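Peel and stick on the back wall of a work alcove, will I regret it?
Home Projects > Walls, Paint and Paper
19 replies

tiltach_mo
Original poster
I have a small alcove off the kitchen that I want to turn into a work nook. It's three walls, the back one is 58 inches wide and the sides are maybe 26 deep. Drywall, painted semi-gloss by the previous owner. I want to do all three walls in a large black and white pattern and put a plain gray top across it at desk height.

My questions:
Is peel and stick OK over semi-gloss or do I need to sand and prime?
Do I match the pattern at the inside corners or let it break?
Will I get sick of it?

My sister says a pattern that strong in a space that small will make me feel like I'm in a box. I think small spaces are the one place you can get away with it. The roll I'm looking at is the Uvness one with the big scrolls. Total for three walls comes to $121 if I don't mess any up.

drywall_dan_62
Sand and prime. Semi-gloss is the worst surface for it. It will look fine for a month and then the top edge starts to curl, usually in December when the heat comes on and the air dries out. Scuff with 120, wipe it down, one coat of a primer made for wallpaper, wait the full time on the can.

If it were me I'd skip peel and stick and use real paste-the-wall paper. Same amount of work and it stays up.

quiet_hinge
I disagree with Dan on the primer. I put peel and stick over semi-gloss in a powder room four years ago. Washed the wall with dish soap and then rubbing alcohol, no sanding, no primer. Not one lifted edge. What matters is getting the grease off, and next to a kitchen you will have grease.

drywall_dan_62
A powder room with no shower isn't much of a test. Glad it worked for you though.

Radebe_Rolls
I hang paper for a living. Both of you are partly right. Cleaning matters more than people think, but I would still prime, because when you take it down later the primer is what saves the drywall paper. I have charged people $402 to skim coat one wall after they pulled off peel and stick that was put on bare builder paint. The primer is a lot cheaper.

On the corners: never wrap a full sheet around an inside corner. Wrap half an inch, cut, and start the next wall with a fresh plumb line, overlapping that half inch. You will lose a little of the pattern. On a big motif people don't notice unless the loss lands on a face or a letter.

tiltach_mo
Thanks, that's helpful. I'm going with the primer then. Does anyone have a look at a black and white on three sides with a gray surface? I'm having trouble picturing it and my sister is not helping.

siyabonga_vdm
Siyabonga Van der Merwe, I mostly post in the flooring section. I think the three-sided version works if the surface stays plain. With a gray wood grain you get something calm to look down at, and the pattern is only in view when you look up. Also look at scale. It's easier on the eye when the back wall has one symmetrical design in the middle and the larger shapes are on the sides.
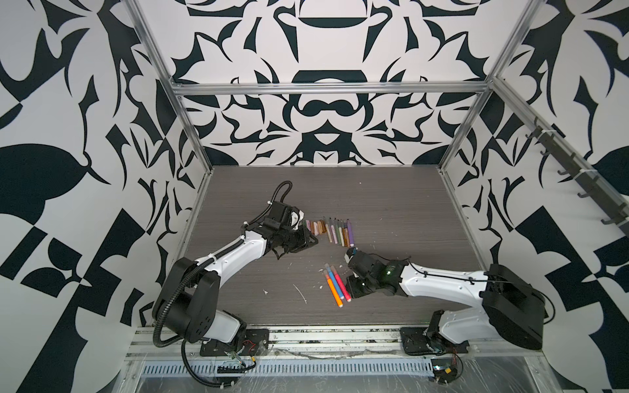 A few notes on doing it this way

Center the back wall first. Find the middle, drop a plumb line, and put the middle of the motif on it. Work outward from there even if it means two narrow strips at the corners instead of one.

Decide where the bottom of the pattern meets the work surface before you cut anything. If your desktop goes in after the paper, mark its height on the wall and hold the roll up to it. A shape that gets sliced off half an inch above the desk will bother you every day.

Let the side walls do their own thing. Trying to make everything line up at both corners in an alcove is how you end up with a wasted roll.

quiet_hinge
I find that too busy to work in, sorry. I could see it in a hallway. If I had to stare at that for eight hours I would be papering over it by spring. My vote is pattern on the back wall, and paint the sides a flat warm white.

siyabonga_vdm
Fair enough. I like it, but I don't sit at a desk for eight hours.

Radebe_Rolls
One thing nobody has mentioned is seams. Black and white shows them more than anything else because a white core shows at the cut edge where black meets black. Get a black chalk pastel and run it along the edge of the sheet before you hang it, on the dark parts only. Use a light touch and wipe your fingers before you touch the white. Don't use a marker, it bleeds.

And change your blade. I go through one every 2 cuts on vinyl.

drywall_dan_62
Every 2 cuts? I get a whole wall out of a blade.

Radebe_Rolls
And I get called in to fix torn edges. Blades are cheap.

kettle_and_lamp
Has anyone used the Toraletti papers? They have something similar with smaller scrolls. I ordered a sample and the black was more of a charcoal. If you want a true black, get the sample first and look at it at night with your kitchen lights on.

tiltach_mo
I did get the Uvness sample and it's a real black. I have it taped up next to the alcove now. My sister came over for dinner and didn't say anything about it, so I'm counting that as a yes.

Plan is: wash, scuff, prime, let it sit overnight, back wall first from the center. Sides after that if I still like it. If it's too much with one wall done I'll return the unopened rolls and paint the sides like quiet_hinge said.

quiet_hinge
That's a good way to do it. Check the return window before you start. Mine was shorter than I thought.

drywall_dan_62
Keep the lot number off the roll label too, in case you need one more.

tiltach_mo
Will do. Primer is drying now. I'll post again when the back wall is up.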